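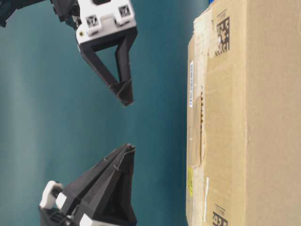
Diltport, September

The big book swap is back, and we need your boxes!

If you've been hanging on to cardboard cartons in the garage because they're "too good to throw out" (I have 13, don't tell my family), we'd love to take them off your hands. Last year's swap moved 428 books through the Voicu Street hall in a single afternoon, and every one of them travelled in a second-hand box. I want us to do it again, only bigger!

Plain brown corrugated is perfect. Old barcode stickers don't bother us one bit, and neither does a scrap of torn packing tape along the seam, as long as the flaps still meet in the middle. Scuffs are fine too. 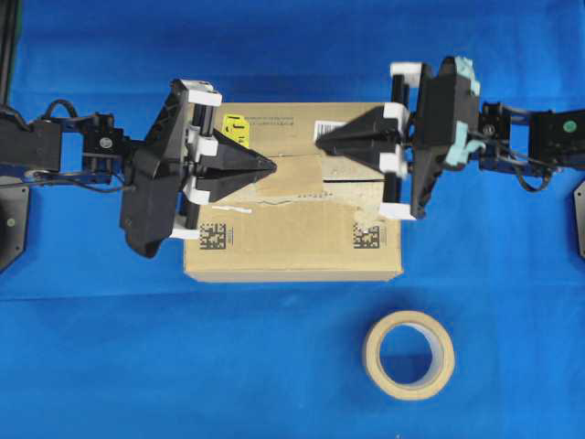
What we can't use is anything that's gone soft at the corners or smells of the shed. Books are heavy little things, and Selma Papadopoulos still winces about the atlases that went straight through the bottom of a carton on the hall steps. Squeeze each corner before you bring it in. If it gives, flatten it and pop it in your recycling at home.

Please cross out any old address with a dark marker, and write the kind of book on a short side (MYSTERY, KIDS, COOKING) so we can read it when the boxes are stacked. Colourful lettering is very welcome!
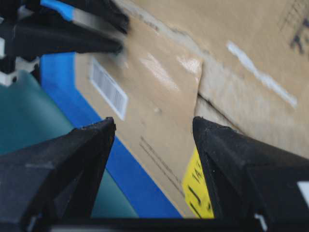 Taping them up

Boris Lazarević is running a packing table on Monday from 4 p.m., and he's a marvel at it. His method is one long strip down the centre seam, pressed flat with the side of your fist, then a shorter one across each end. Peel off the ragged old tape first if it lifts easily, and leave it be if it starts taking the cardboard with it.
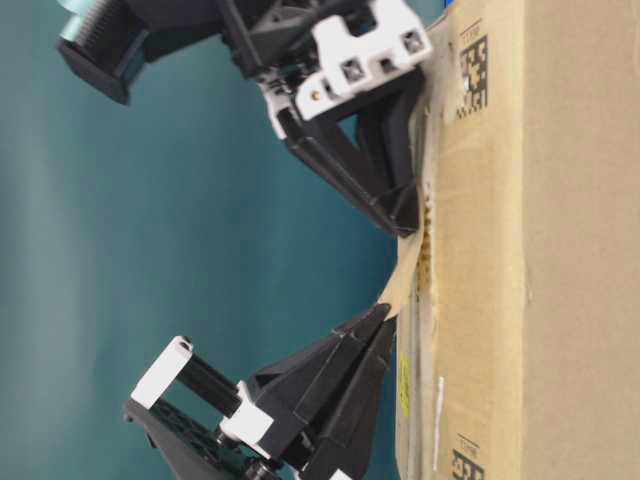
Fill your box to just under the flaps, with the big hardbacks on the bottom and paperbacks tucked in along the sides. Stop when it gets hard to lift, even if there's room left, and top it up with crumpled newspaper so nothing slides about. Drop-off is at the side door on Brunulance Lane, and we have space for 14 more boxes before the shelves go up. Come and say hello!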